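4.3 Vorführung am Tag der offenen Tür

Die Laborversuche aus Abschnitt 4.2 geben wenig Auskunft darüber, wie Außenstehende die Arbeit eines Reinigungsroboters in einem Sanitärraum beurteilen. Wir haben deshalb den Tag der offenen Tür am Standort Stoditz im Februar genutzt, um das System Skarlow im laufenden Betrieb zu zeigen und die Reaktionen der Besucher zu erfassen. Angemeldet waren 200 Personen, von denen 50 an einer geführten Vorführung teilnahmen und anschließend einen kurzen Fragebogen ausfüllten. Die übrigen Gäste sahen das System nur im Vorbeigehen und gehen nicht in die Auswertung ein.

Gezeigt wurde die Aufgabe »WC-Becken bürsten« aus dem Aufgabenkatalog in Abschnitt 3. Die Bewegungen wurden vollständig ferngesteuert; autonome Strategien kamen an diesem Tag nicht zum Einsatz. Den Bedienplatz richteten wir im Nebenraum ein und übertrugen die Kopfkamera zusätzlich auf einen Bildschirm im Flur, da in das Bad selbst neben dem Roboter nur eine Begleitperson passte. Die Besucher wurden in kleinen Gruppen an den Bildschirm geführt. Vor jedem Durchgang erläuterte Georges Khasawneh den Ablauf und wies auf den Not-Halt hin.

Insgesamt fanden 16 Durchgänge statt. Ein Durchgang begann mit dem Griff nach der Bürste und endete, sobald der Bediener sie wieder abgelegt hatte. Abbrüche durch den Bediener wurden als eigene Kategorie geführt und nicht wiederholt. Aufgezeichnet wurden die Gelenkstellungen, die Greiferöffnung und das Bild der Kopfkamera. Nach Entfernen der Wartezeiten zwischen den Gruppen blieben 1,165 Stunden verwertbares Material — deutlich weniger als geplant, weil die Erläuterungen länger dauerten als im Probelauf.

Drei Durchgänge wurden abgebrochen. In zwei Fällen verlor der Bediener die Lage des Bürstenkopfs aus dem Blick, in einem Fall war die Funkverbindung zum Bedienplatz gestört. Für die Fernsteuerung erwies sich die Sicht in das Becken als der kritische Punkt. Der Greifer liegt beim Bürsten zwischen Kamera und Beckenrand und verdeckt einen Teil der Keramik, sodass der Kontakt auf dieser Seite aus der Armstellung geschätzt werden muss. Der blau gefärbte Beckeninhalt half dagegen bei der Orientierung, weil sich die schwarzen Borsten und die weiße Wandung davon klar abheben (Abbildung 7).

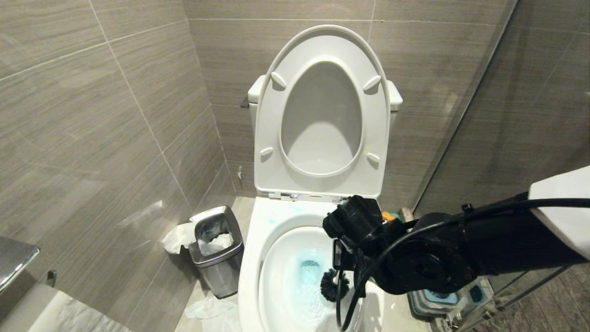
Abbildung 7: Bürsten des WC-Beckens aus Sicht der Kopfkamera. Der Bürstenkopf ist teilweise eingetaucht und berührt die Innenwand; Deckel und Sitz sind hochgeklappt.

Im Fragebogen wurde nach der empfundenen Sorgfalt, der Geschwindigkeit und der Bereitschaft gefragt, ein solches Gerät in der eigenen Wohnung arbeiten zu lassen. Die Sorgfalt wurde überwiegend positiv bewertet, die Geschwindigkeit überwiegend als zu gering. In den Freitextfeldern kam eine Frage besonders häufig vor, die in unserem Aufgabenkatalog bisher fehlt: was mit der Bürste nach dem Reinigen geschieht und ob derselbe Greifer danach andere Gegenstände anfasst. Mehrere Befragte nannten auch das lose am Arm geführte Kabel, das in der Nähe des Beckens als unhygienisch empfunden wurde. Eine geschlossene Kabelführung ist für die nächste Ausbaustufe vorgesehen.

Die Ergebnisse sind mit Vorsicht zu lesen. Die Teilnehmer hatten sich freiwillig angemeldet und brachten vermutlich ein überdurchschnittliches Interesse an Robotik mit. Zudem wurde nur ein Raum gezeigt. Ein Vergleich mit der Vorführung in Rolcombe, bei der ein anderer Greifer verwendet wurde, folgt in Abschnitt 4.4.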